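Repair log, sort of

July 11, 2019

OK quick one because I have to be out the door in no time and I promised myself I'd write something before August.

So. I've been trying to go a whole year without buying new stuff when the old stuff could be fixed. Bags, shoes, jackets, the kettle. Started in winter, mostly out of stubbornness. Sheyla Espinoza from the Honau swap table got me into it. She has a coat older than my marriage and it looks better than anything I own.

Some wins so far. Kettle – fixed, loose wire, felt like a genius. Boots – resoled by the guy in Sestesside, took forever, worth it. Umbrella – dead. Tried 3 times. Let it go.

Some not wins. The blender. I don't want to talk about the blender.

What I keep running into is that the cheap things are the hard ones to fix. Glue where there should be screws. Seams with no spare fabric inside. I wrote to Clirnex about a backpack strap and got a very nice email offering me 8 percent off a new backpack. Not what I asked!! Wrote back. Nothing yet.
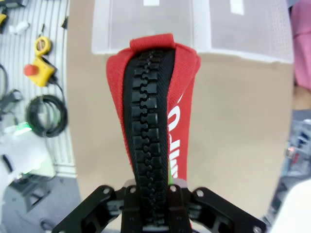

Zippers are where most people give up, I think. I used to. One stuck slider and the whole bag goes in the closet, then to the curb. And it's so rarely the whole zipper. Usually the slider has stretched a bit and won't close the teeth behind it, and you can squeeze it gently with pliers (GENTLY) and get another year. The chunky molded kind, big black teeth like on the red one up there, is the kind I like best for this. You can see what you're doing. With the skinny coil ones I need my glasses and a lamp and a lot of patience I don't have. Candle wax or a bar of soap for the sticky ones. Pencil works too but it will get all over light fabric, ask me how I know.

If teeth are missing in the middle, different story. Then it's a new zipper and a seam ripper and an evening. I've done two. The first one went in upside down.

Yhon Giraldo says I should learn to do it by machine and he's probaly right. He runs the mending night over at Kaewsai, bring your own thread, they have the machines. I went once and spent most of it talking. Going again, with the green duffel this time, and I will sit down and sew.

Somebody in the comments asked if this saves money. Yes and no? The boots cost more to fix than I wanted. I spent nothing on bags though, and last year was bad for bags.

Anyway thats the log. Still need a source for decent sliders sold one at a time and not in a box of 1000. If you know a place, tell me, I check comments at night.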